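Urkanell Small Office Furnishing Package

Product group: Office interiors
Supplied by: Lasadov
Page last revised: Oct 9, 2020

The Urkanell package is intended for organizations that occupy a single small office and wish to furnish it from one supplier. It includes window coverings, seating, a side table and a supply of everyday items for shared use. Each part may also be ordered separately under the item numbers given in the price list.

Window coverings

White horizontal blinds are the standard choice for the package. They are made to the measured width of the window and are fitted inside the recess where its depth allows. Customers with more than one window should submit a separate measurement for each.

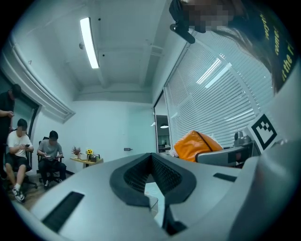

Blinds are priced by width and cannot be returned once cut. Replacement slats are kept in stock and may be ordered in packs of 14. The standard finish is suited to rooms with white walls and ceilings; other finishes can be quoted on request and add to the delivery time.

Shared supplies

A starter carton of soft-pack tissues is included with every order. Packs are placed upright or flat, according to the space available, and the tissues are drawn from the opening one at a time. The carton holds 60 packs. Brand and wrapper color vary with supply, and Lasadov does not accept requests for a particular design. 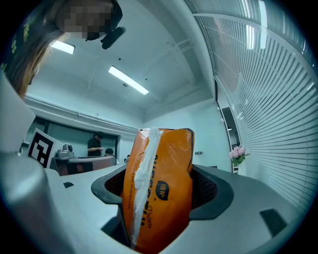 Further cartons may be added to any later order. Unopened cartons should be stored in a dry place, away from direct sunlight and heating equipment.

Seating and side table

The Olex office chair is supplied in black. The Ngui side table has a light wood finish and is designed to stand against a wall. It will hold a few potted plants or a small box without taking up working space. Saucers should be placed under all plant pots, as standing water will mark the surface. 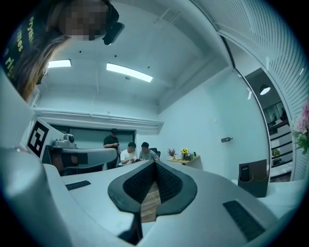 The table is delivered flat and requires assembly. Tools are included. The tabletop should be cleaned with a soft, damp cloth and dried at once. Plants are not part of the package.

Price and delivery

The side table and one chair are offered together at $295. Blinds are quoted after measurement. Delivery takes 13 working days from confirmation of the order. Orders confirmed in August may take longer due to the annual stock count.

Damage in transit must be reported in writing before assembly begins. The order number should be quoted in all correspondence.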